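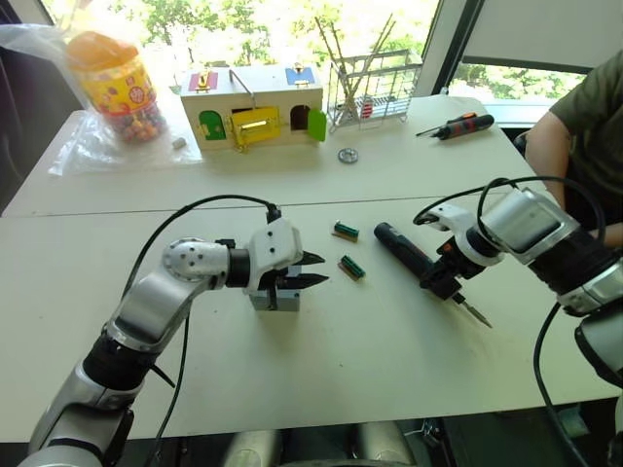 *A gray metal block and a black electric screwdriver at the white table.*

# Fomwood Hardware Drawer List

A plain CSV of 2591 fasteners, brackets, hinges and odd bits of metal, with the names people really use when they ask for them over a shop counter. It covers the gap between what a catalog calls a thing and what a customer calls it while holding up a bent one.

## What's in it

- `parts.csv` – one row per part, with size, thread, finish and drawer number
- `nicknames.csv` – what people call it, spelled the way they said it

Sizes are in inches unless the `unit` column says `mm`. If the `unit` column is blank, the part came from the Toledo drawers, and you should measure one before you order a box.

## Where it came from

Most rows were typed in by Tarcísio Pacheco from handwritten drawer labels at two shops, Fomwood and Ustside. The labels go back a long way and several generations of clerk had views on abbreviation. "RH" means round head at Fomwood and right hand at Ustside. I've expanded these where I could tell which was meant. Where I couldn't, the row says `RH?` and I wish you luck.

The Brilis rows were added in January. They came as a spreadsheet with merged cells, and I'd like it known that I unmerged them by hand.

## Known problems

- 14 parts share a drawer number with a different part. They share the drawer, too.
- The `finish` column has both "zinc" and "zinc-ish." The second one stays until somebody finds me a better word.
- "Doohickey" maps to almost every hinge in the file. Don't use it to test your search.
- Washer thickness is missing for everything from Ustside. The old labels say "thin" or "not thin."

## Using it

Fine for inventory lookups, search boxes and settling arguments. Please don't use it to pick a bolt that holds up anything over your head. There are no load ratings here, and the word "sturdy" in the notes column is one clerk's opinion.

## Fixes

Open an issue with the row number and what's wrong with it. I go through them on Friday, after the shop closes. A photo next to a ruler helps a lot – a photo next to a coin starts a discussion about coins.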